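Section 5. Laying and Cleaning Your Tabletop Mat

Welcome to the part of the guide we had the most fun putting together! The Jison tabletop mat changes how a table feels to work at. Cups stop clattering, small parts stop skating away from you, and the whole surface is easy to wipe down when you're done. Set aside a little time for the first fitting, take it slowly, and you'll have a surface you look forward to using every morning.

What you need

The mat, rolled in its tube
The front clamp from the small bag (part 436)
A sponge, any ordinary kitchen kind
A shallow tray to rest the sponge in
A dry, lint-free cloth
Mild dish soap

5.1 Getting the table ready

1. Clear the table completely and wipe it from back to front. Crumbs and grit under the mat will print through as little bumps, and you'll feel every one of them with your forearm.

2. Run your palm over the whole top. If you find a splinter or a dried drip of glue, take it down now.

3. Let the table dry fully.

CAUTION: Never lay the mat over a damp table. Moisture trapped underneath can mark a painted or oiled top.

5.2 Unrolling and stretching

1. Stand the tube on end and slide the mat out. Please don't cut the tube open with a knife (we know it's tempting).

2. Unroll the mat with the matte side facing up. It will want to curl back at you, so weigh down the far corners with a couple of heavy books.

3. Leave it to relax for 18 hours at room temperature. Overnight plus a lazy morning does it nicely.

4. Line up the back edge first, then smooth toward yourself with flat hands, working outward from the middle.

5. Slip the clamp over the front edge and tighten it until the mat stops shifting. Finger-tight is plenty.

NOTE: A few soft wrinkles are perfectly fine, and you may see the material gather a little near the clamp. If a ripple is big enough to catch a cup, loosen the clamp, smooth it forward again and retighten.

CAUTION: Don't iron the mat, and don't use a hair dryer on it. Heat above 50 °C can leave shiny patches that won't come out.

5.3 Everyday wiping

Now for the good bit. A quick wipe at the end of each session keeps the surface looking great, and once your tray has a regular spot you'll do it without thinking.

1. Put the tray where your wiping hand reaches it easily. Try a few places before you settle on one.

2. Wet the sponge and squeeze it out well over the tray. You want it damp all the way through, with no drips.

3. Starting at the back, wipe in long, overlapping strokes from one side to the other. Rinse the sponge whenever it starts to leave streaks.

4. For sticky spots, add one drop of dish soap, hold the sponge on the spot for a moment, then wipe again.

5. Go over everything with the dry cloth and empty the tray.

NOTE: Give the tray a rinse too! A dirty tray puts yesterday's crumbs straight back into your sponge.

CAUTION: No scouring pads, bleach or alcohol wipes. They dull the finish quickly.

5.4 Checking your work in good light

Soap film hides very well under a lamp that points straight down. Tilt your lamp so the light comes in low from one side, or wait for daylight, and look along the surface from seat height. Streaks show up right away. Try the same trick on pale walls and light tabletops nearby, where a soft shadow can easily pass for a smudge. If it moves when you move the lamp, put the sponge down and enjoy your evening.

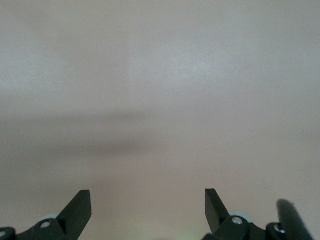
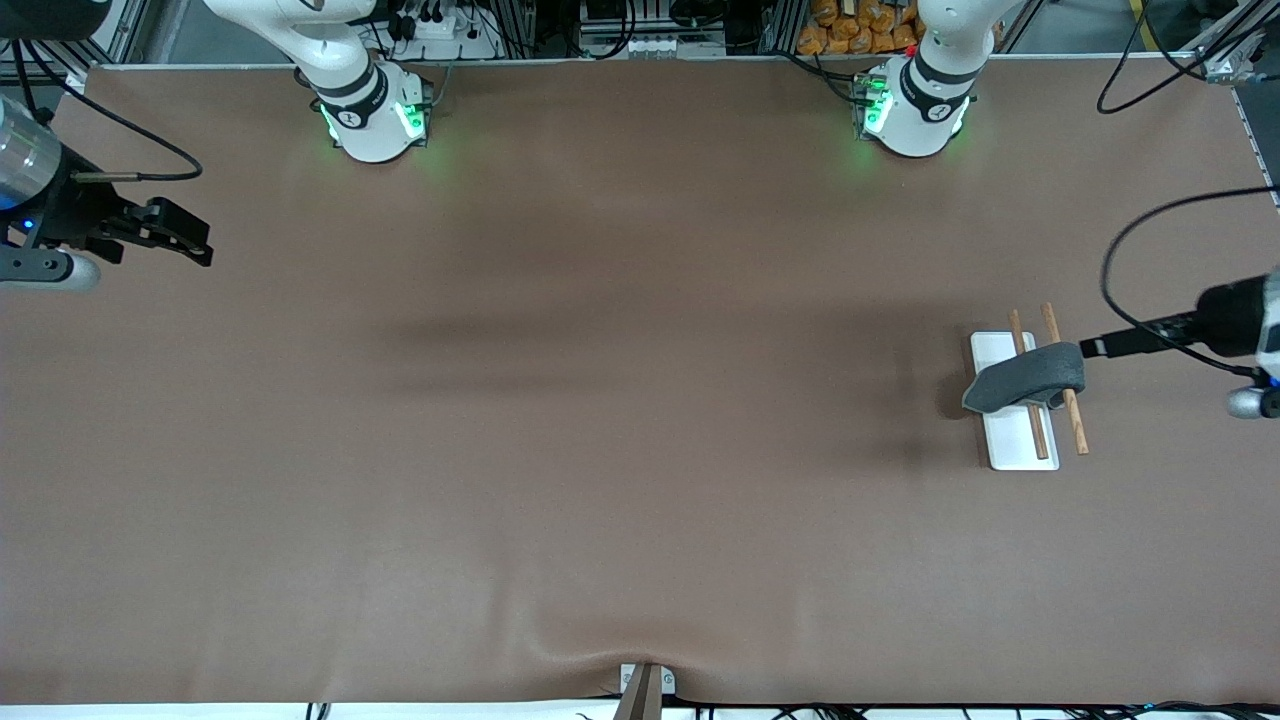
Fig. 5-1 (first picture): plain pale surface with a soft band of shadow. Fig. 5-2 (second picture): brown mat with clamp at the front edge, gray sponge and white tray.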